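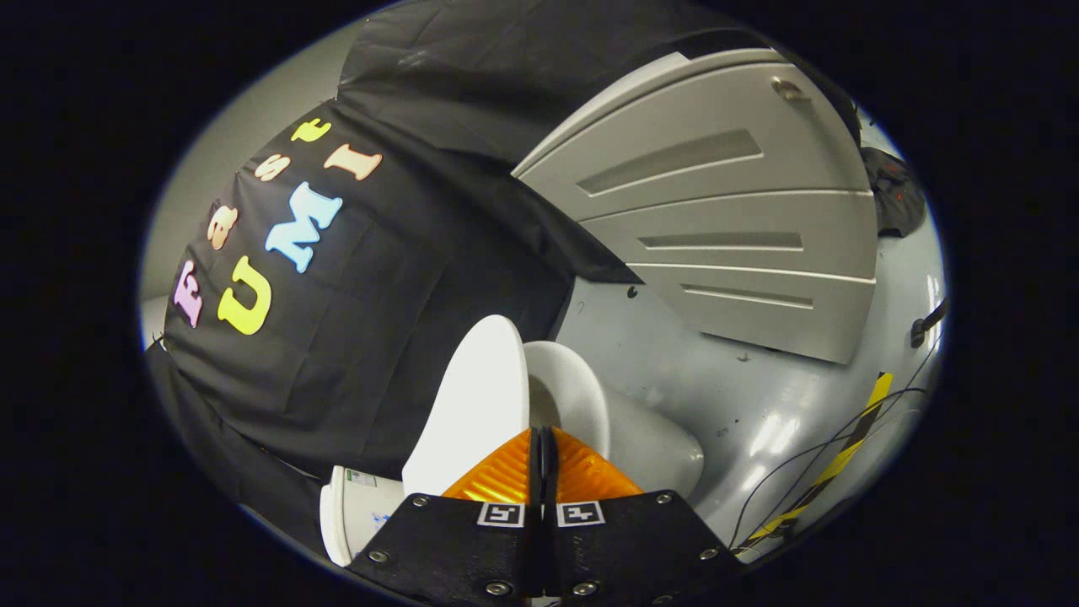 Foam letters on black cloth.

My grandfather, Baltazar Alvarado, crossed the border on foot in January with two cousins and a loaf of bread. He was 20. The family has told it as a story of courage, and I think we have told it badly.

What gets left out is the village on the other side. Carrillo had 69 households and not much food, and it took in strangers for most of that winter. Grandfather slept in a barn owned by Faustino Robles for 3 weeks. Robles was fined for it and lost a mule. I found his name in a parish ledger, spelled two ways.

Escape stories favor the person who leaves. He is the one who has grandchildren in Dreltville to repeat it. The man with the barn stays home, pays the fine, and drops out.

Local history groups should collect those accounts too, and soon. Ours has 49 taped interviews with people who fled and none with people who opened a door. Some of their children still live in Carrillo. A few letters and a bus ticket would be a start, and I have offered to write the letters.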